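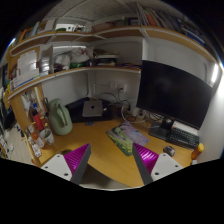
Traian Onu
Remote control is fine for big moves, but for anything on a desk I'd still take the hand-held gripper. You feel the contact. With the leader arm I'm always a bit behind and I squeeze too hard.

sirberg_desk
Same task for me this week, picking up the mat and putting it by the keyboard. The mat is flat on the wood, so you have to get one finger under a corner. I did 14 by hand and 7 on the leader arm. Kept 2 of the 7.

fornora77
What killed the other five?

sirberg_desk
Pauses. I stop to look at the screen, then the arm sits there and the policy learns to sit there too.

Traian Onu
That's what I mean.

kettlebend
I don't agree with the hand-held crowd on this. You can put your wrist anywhere with that thing. Half my demos had angles the arm couldn't reach and I only found out on replay. Remote control is slow but every demo is one the robot can do.

fornora77
You can filter those out before training – check each path against the joint limits and drop the bad ones.

kettlebend
You can, and then you've thrown away an afternoon. I had 17 left at the end of mine.

Traian Onu
Put tape on the floor where the base would be and stand behind it. It stops you from leaning in. Mine are mostly reachable now.

mossgate
New to this, sorry if it's been asked. Do you start with the fingers open or closed? The Tondier notes say closed and the Bianchini guide says open.

sirberg_desk
Open, all the way, every time. Pick one and don't change it halfway through a set. I did that in December and had to redo everything.

mossgate
OK thanks. And do I clear the desk first?

kettlebend
Yes. Learn the task clean, add clutter later.

fornora77
Disagree. Leave the jug and the cables and the monitor where they are if that's where the robot will work. Just keep the wood in front of the mat clear so the fingers can get in.

kettlebend
We've had this argument before – I'll post my replay numbers when I have them.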